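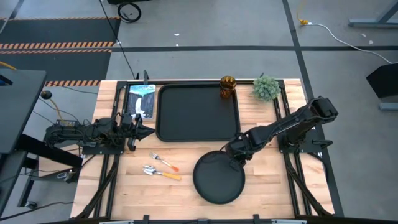 The Ena is Ovton's mid-range butcher-block top, sold oiled or raw under article number 2685, and this review covers the raw version in the lighter of the two shades. It is sold without legs. The buyer supplies the base, and mine sits inside a black metal frame with angled legs. The color is pale enough that dark tableware stands out sharply against it. The round black plate and the big black tray with the raised rim have a clear outline from across the room, and an amber-brown glass reads nearly as well. Silver flatware is a different matter. The fork and spoon at the lower left are easy to find mainly by their handles, orange on one and yellow-orange on the other. Anyone with plain steel flatware and a raw top in this shade should expect less contrast.

Delivery and packaging

The top shipped flat in a double-walled carton with foam at the corners. One corner of the carton was crushed and the wood inside was fine. The instruction sheet is a single folded page, printed on both sides, and it asks for two days of rest in the room before any finishing. I gave it three. Storage during that time should be flat on battens with air on both faces, which the sheet mentions only in the small print on the back.

Surface and joints

The factory sanding is adequate but not even. The upper face had faint cross-grain scratches at one end that only showed under a low lamp in the evening. The underside is rougher and carries two small filled knots. Glue lines on the upper face are tight, with no gaps I could catch with a fingernail. The edges are eased with a very small radius. I would have preferred a larger one on the front edge, where a forearm rests, and I took it down further by hand.

I sanded the scratched end with 100 grit, then worked up in steps over the entire face so the color would match. This took an evening. A random orbit sander is enough. The wood clogs paper quickly at the finer steps, so keep spare disks on hand.

Finishing

Ovton recommends its own oil. I used Lykkegaard hardwax oil, clear, from the 500 ml can. Two thin coats on both faces and one extra on the end grain left a little in the can for touch-ups. The first coat raised the grain slightly and needed a light rub before the second. The finish is matte. It yellowed the wood a little on the first day and has been stable since.

Coat both faces the same number of times. I tested an offcut finished on one side only, and it cupped within a week.

Flatness

Checked with a straightedge on the day of delivery, the top had a slight crown across its width. Fixed down, the crown is gone as far as I can measure. The hardware bag contains slotted brackets, and the slots should run across the grain so the wood can move. The screws supplied are soft. Two heads stripped under moderate torque, and I replaced the full set with better ones. Drill pilot holes and put tape on the bit as a depth mark.

Daily use

- Water: drops left overnight marked the surface faintly before the second coat had cured. After curing, they wipe off.
- Heat: a hot pan goes on a trivet. I did not test the bare surface.
- Scratches: fork tines leave fine lines when dragged. They disappear with a dab of oil and a cloth.
- Stains: coffee wiped up within the hour left no mark. Beet juice did, and needed sanding.
- Noise: the top is solid enough that a plate set down hard makes a dull knock with no ring.

Compared with the Skedness top

I had a Skedness block top for four years before this one. The Skedness arrives better sanded, with a larger edge radius and better screws. It also costs 100 dollars more in the same size, and the color varies a good deal from strip to strip. The Ena is more uniform. For a buyer who plans to sand and oil anyway, the Skedness advantage is small. For a buyer who wants to unpack and fit the top the same day, it is worth paying for - or at least worth comparing with the pre-oiled Ena, which I have not tried.

Rating: four out of five. One point off for the screws and the uneven sanding at the end.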